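February, field notebook, Stinelwood rural participation study

Back from Stinelwood with 2 boxes of paper surveys and a cold. The Puder hall meeting ran two hours, most of it on whether the hall roof counts as politics. I coded it as politics. 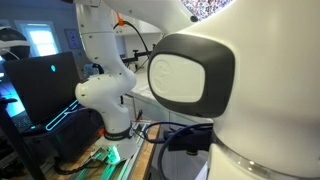 Do we count the fire brigade as civic engagement? Only the unpaid shifts, and the sausage sizzle goes under fundraising.

The Vermeulen coding sheet still has six categories for belonging to a club and none for turning up to complain. Added one. It filled before morning tea - five entries, all from the same neighbourhood group, all about the bus.
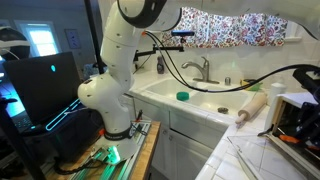

Bench end, green light on at the arm base.

Sisero wave still to enter. Trust-in-council items look odd again: people rate council poorly and their own councillor well, as if he worked somewhere else.

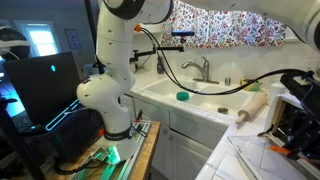
Recoding of the open answers starts after lunch, Puder first, then Sisero. "I just help out" goes under informal, whatever the old manual reckons. Same colour rule as before on the master sheet, green for checked, close to the green of the LED at the foot of the arm, and orange for anything needing a second coder. Plenty of orange so far.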